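Apuntes de Manipulación Robótica, tema 8
Prof.ª Ermelinda Morais

Caso Zaven: pérdida de agarre en latas abiertas

En la celda de Zaven, el brazo debía tomar una lata y llevarla hacia los vasos. Falló en 79 ensayos de un total de 600.

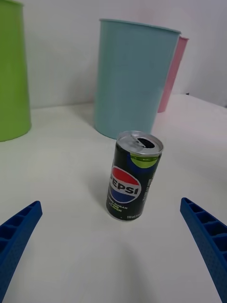 La consigna de fuerza se había ajustado con latas cerradas. Una lata abierta cede antes – la pared ya no tiene presión interna – y el controlador interpretó la deformación como contacto perdido. Siguió cerrando y no generó alarma.

Medida adoptada: límite de fuerza por tipo de envase y parada si la apertura cambia durante el traslado.
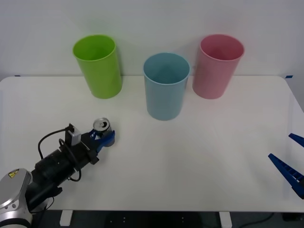
Figura 2. Lata sujeta por el brazo izquierdo, delante de los tres vasos.

Lectura: informe de Mitali Talukder, apartado de fallos.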